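Nundo Two-Player Boxing Cabinet
Set-Up Guide, Section 4: First power-on, controls and game settings

Read Section 3 (Unpacking and leveling) before you start. The cabinet must be standing upright for at least 30 minutes before it is plugged in.

4.1 Connecting power

1. Check that the rocker switch on the back panel is set to O.

2. Push the power cord firmly into the inlet until it stops. The last quarter inch is stiff.

3. Plug the other end into a grounded wall outlet. Do not use an adapter that removes the ground pin.

4. Leave a gap behind the cabinet so the fan can draw air. The vents are at the bottom on the European version and at the top on all others.

CAUTION: The monitor holds a charge after the cabinet is switched off. Do not remove the rear door above the marked line.

5. Walk once around the cabinet and make sure the cord does not cross the place where either player will stand.

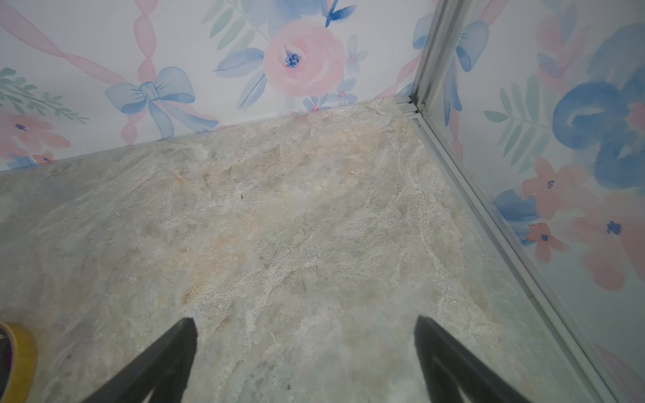 4.2 First start

1. Set the rocker switch to I. The marquee lights first, then the monitor.

2. Wait for the memory check. It runs through 32 blocks and stops on the word READY. On the first start this takes longer than usual.

3. If the count stops before 32, switch off, wait one minute and try again. If it stops at the same block twice, write down the block number and contact your Tradus dealer.

4. Press the small blue button inside the coin door to leave the factory screen. The title sequence begins.

NOTE: The ring bell sound during the title sequence is loud from the factory. You can lower it in 4.4.

4.3 Testing the sticks and buttons

Each player has one stick and three buttons: left punch, right punch and guard. The guard button is pressure sensitive, so it needs its own test.

1. Open the coin door and hold the blue button until the menu appears.

2. Choose CONTROL TEST.

3. Move the player one stick to all eight positions. Each arrow on the screen fills in as it registers.

4. Tap each punch button five times. The counter beside it should read 5. A higher number means the switch is bouncing and the leaf needs to be bent back slightly. See Section 7.

5. Press the guard button slowly to the bottom. The bar should rise smoothly to the top without jumping. The top value is 108.

6. Repeat for player two.

If the bar does not reach 108, choose CALIBRATE and follow the prompts. Calibrate with one finger, pressing in the center of the button. Leaning on it with the palm gives a false high reading, and the guard will then feel weak in play.

CAUTION: Keep drinks off the control panel. The button wells are not sealed, and liquid damage is not covered by the Chauhan parts warranty.

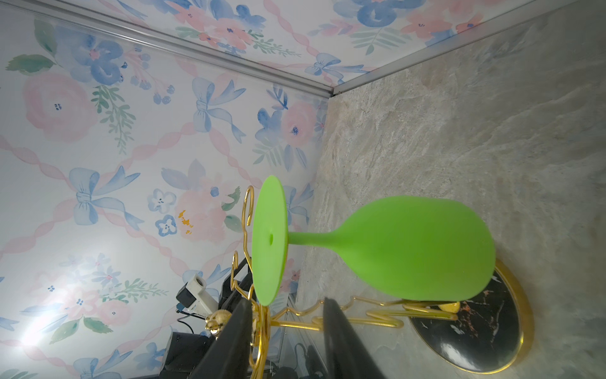 A stick that misses only the diagonals is usually fitted with the wrong gate. Cabinets leave the factory with the octagonal gate installed. A square gate is in the parts bag for owners who prefer it, and four screws hold either one in place.

4.4 Game settings

Settings are stored when you choose SAVE AND EXIT. Switching off at the wall loses any changes.

ROUND LENGTH. Two or three minutes. The factory setting is three.

DIFFICULTY. One to eight. This changes how early the computer boxer drops his guard. It has no effect in two-player bouts.

KNOCKDOWN RECOVERY. Slow, normal or fast. With slow selected, a player has to tap both punch buttons for nearly the full ten count to get up.

ATTRACT SOUND. Off, low or full.

FREE PLAY. On or off. Home cabinets are supplied with this set to on.

HIGH SCORE RESET. Clears the table and puts back the factory names. The score to beat is 1380, held by the Grolodgate champion. There is no way to undo a reset.

NOTE: On boards with software dated before 9 Jun 2018, the ROUND LENGTH setting goes back to three minutes after a high score reset. Set it again and save.

4.5 Closing up

1. Choose SAVE AND EXIT and wait for the title sequence.

2. Lock the coin door. Keep one key away from the cabinet — the two supplied are identical, and the lock cannot be opened without one.

3. Play one full bout with each set of controls.

Control test procedure written by Žydrūnas Siliņa. For monitor adjustment, go to Section 5.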